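Ticket 3404
Product: Chala zippered pouch, lavender, snakeskin-like pattern
Bought from: Kovamura, Zerketley store
Category: Zipper / closure
Status: Closed - resolved, with open question
Opened: October

Problem as first reported

The zipper on my Chala pouch jams when I close it. It opens fine. Closing, it runs along the straight part and then stops at the curve near the end. If I back it off an inch and try again it sometimes goes through and sometimes stops in the same place. I have had the pouch for 11 months and the problem started a few weeks ago. I use it for chargers, a glasses cloth and small papers. It normally travels inside a larger black fabric bag.

I am not asking for a refund yet. I would like to know if this can be fixed at home, and if not, what the repair option is.

Reply from Kovamura support

Thank you for the details. Before we arrange a repair, please try the following and report back on each:

Empty the pouch completely and close it with nothing inside.
Look for lint or thread in the teeth, mainly at the curve.
Check that the lining is not getting pulled into the slider.
Check that the slider is level when it stops. If one side sits higher, tell us which.
Do not use oil or cooking spray. It can mark the fabric.

Please note whether the jam is at the same spot every time.

Update 1, morning

Emptied the pouch. Closed it with nothing inside. It jammed on the second try, at the curve. So it is not only a matter of overfilling, although it is worse when full.

Went over the teeth with a dry toothbrush, outside first and then inside. Some gray lint came out, mostly from the corner. No loose thread that I could find. Closed it again and it went through. Opened and closed it a few more times and it jammed again.

Same spot each time, within the width of a tooth or two.

Update 2, same day, 3:40 p.m.

Checked the lining. With the pouch turned halfway inside out, the lining is loose at the curve and there is a fold of it that sits close to the teeth. I could push it into the slider with a fingertip without much effort. When I held the fold down flat, the zipper closed. When I let go, it jammed on the next try.

The slider looked level. I could not see any bent teeth, but my eyes are not great for that kind of thing and the kitchen light is yellow. I moved over to the pine table to go through everything that gets carried together, in case something else in the bag was pushing on the pouch. 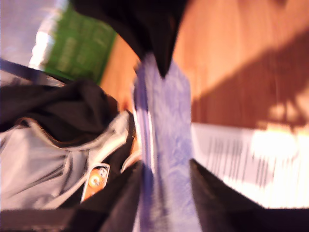
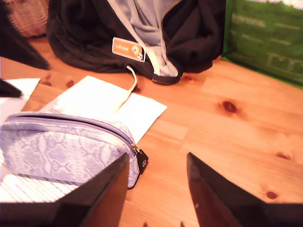 The lining fold is the main suspect, but the way the pouch gets handled is a possible second cause. I had been closing it with one hand, pulling the slider sideways across the curve while the other hand held the bag open. That drags the slider against the inner edge, exactly where the fold sits. The metal pull with the small black tab is at the right end of the pouch in the second picture, and it is easy to grab at a bad angle when the pouch is lying on its side like that. The cream strap was another thing I wanted to rule out. When the black bag is packed, the loose end of that strap tends to slide in next to the pouch and wrap around the pull.

Tested closing with the strap tucked well out of the way. It jammed anyway, so the strap does not cause it. I will keep it tucked in regardless.

Tested closing two-handed, pouch flat, one hand holding the fabric just ahead of the slider and the other pulling slowly along the seam. Better. It caught once, lightly, and released when I backed up.

Reply from Kovamura support

That points to the lining. On a curved zipper the lining can loosen at the corner and fold toward the teeth. The zipper itself is probably fine. You have two choices:

Send the pouch to the Zerketley store and the lining will be tacked down by hand. Turnaround depends on the season.
Tack it down yourself with a needle and matching thread. A few small stitches through the lining and the seam allowance are enough. Do not stitch through the outer fabric.

If you do it yourself, please run the zipper in both directions after each stitch so you find out early if one is in the wrong place.

Update 3, next evening

Did it myself. Notes for anyone else who finds this ticket with the same problem:

Turned the pouch fully inside out. The corner is stiff and it takes some patience.
Pinned the fold back, away from the teeth. Ran the zipper with the pin in place. Closed without a catch.
Used plain white thread because I had no lavender. It does not show from the outside.
Put in 3 stitches along the curve, through the lining and seam allowance only. The second one was too close to the teeth and the slider bumped it. Took it out and redid it a little further back.
Turned the pouch right side out and pushed the corner back into shape with the handle of a wooden spoon.

Then opened and closed it 11 times empty and got no jam. Packed it the usual way, chargers on the bottom, papers flat against the back - also no jam, though it is tight going around the corner if the big charger is on that side.

I also have an Itora pouch with a straight zipper that I bought for comparison some time ago. It has never jammed, but it holds less and the opening is too narrow for the glasses case, so I am keeping the Chala in daily use.

Open question

The lining on the other end, where the zipper starts, also feels a bit loose. It does not reach the teeth at the moment. Should I stitch that end now or leave it alone until it causes trouble?

Reply from Kovamura support

Leave it alone for now. The start of the zipper needs a little slack so the pouch can open fully. If the lining begins to catch there, bring the pouch in and we will look at it before you add more stitches. Quote ticket 3404 at the counter and the notes will come up.

Closing this ticket. A reply to the same number will reopen it.

Update 4

Two weeks in, still closing properly. Strap stays in the side pocket.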